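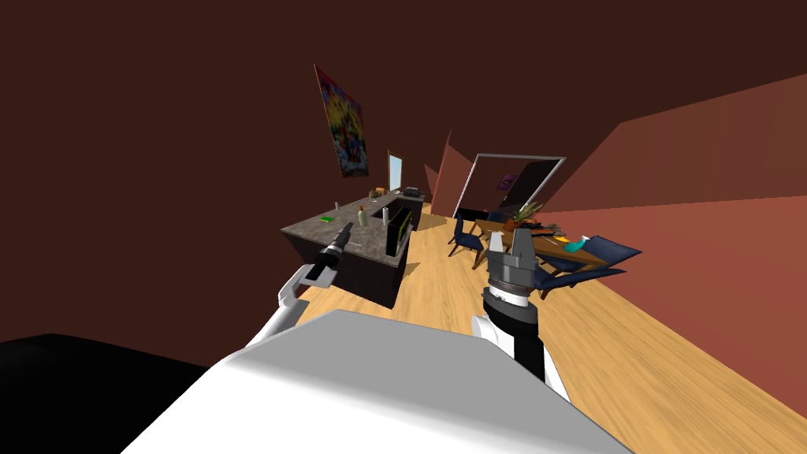
Home News Features Robots Archive
6 min read
Last updated Feb 11, 2019

A robot kitchen with no plumbing

The kitchen at Ninditz has an island with a speckled counter, a dining table, a potted plant and dark blue chairs, and it exists only inside a computer. I spent two days beside the people who work in it, and I came away wanting a headset of my own.

Their job is to gather examples. A person takes hold of two handheld controllers, the simulated robot's arms follow, and everything gets saved: what the cameras saw, where each joint was, when the fingers opened or shut. One try from start to finish is called an episode. The learning system, Metero, studies the episodes and tries to work out what a good next move looks like from wherever the robot happens to be.

By June the team had 4000 of them. That sounds like plenty until you hear how they get spent. Moving a bottle across the counter is one task, and it has to be shown with the bottle near and far, standing up and lying down, with the sponge in the way and without it. An operator in good form records 15 usable episodes in an hour. I managed 3, and I was thrilled with every one!

The hard part is the wrist. Your own hand turns without asking you, but here you have to think about which way the fingers will close long before you get there. The view from the gripper helps a lot — it also tips and swings with every turn of the arm, so newcomers tend to lean sideways in their seats.

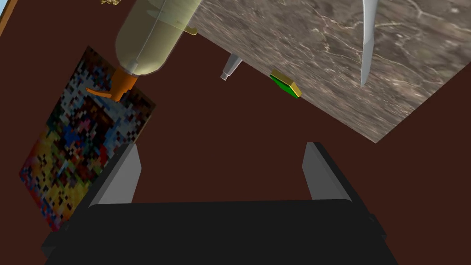 Do the failed tries get thrown out?

Most are kept in a separate folder, and the ones where the operator fumbles and then recovers are used for training, so the system sees how to get out of trouble.

Bélanger, the small studio that built the rooms, keeps sending new layouts. Ukamura is the newest, and the operators had been in it for 11 days when I visited. They were still arguing over the best side of the island to start from.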